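Unit 3 – Choosing a two-arm kit for cloth work

Handout prepared by Raíssa Camargo, 1/28/23

In this unit we review the Tretoma kit as a buyer would do it. Please read the offer from Vetham first, then come back to these notes. The price list is not needed today.

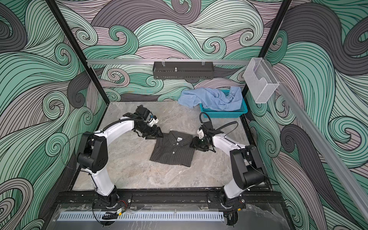 The offer contains two arms, two grippers, the front rail and a license for 10 users. Reach is the point which the students forget most often. Each arm must arrive at the middle of the floor and also a little past it, because a garment is wider open than folded. With a folded shirt lying between the grippers, the distance looks very comfortable. Make your reach drawing for the open garment.

**Points to compare**

- Payload: for shirts it is almost never the limit.
- Gripper: ask which finger shapes are included and which are sold apart.
- Cables: ask for the price of a spare set.
- Support: Vetham offers 300 days, Mowat offers less but answers by phone.
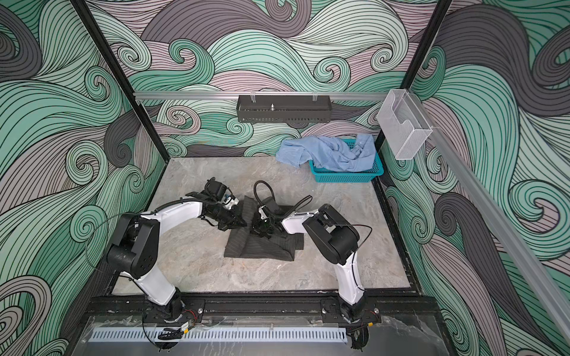 Support is difficult to compare on paper. Jean Shearer will bring both contracts to the lab in March, and we will read the section on spare parts together. Mark every word that you do not understand – also the legal ones.

**Cloth is not a box**

A box keeps its shape when you lift it. Cloth changes with every grip, so a demo with one shirt proves little. Ask the seller to begin from a rumpled garment, and to repeat with another fabric.

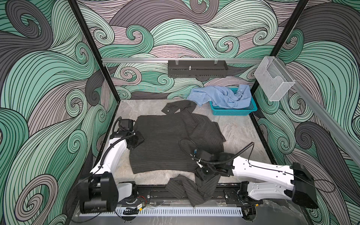 Write down the starting position each time, otherwise two demos can't be compared. Use the form on page 69 of the reader.

**Homework:** one page, for or against the kit. Send it to Donnie Lamont.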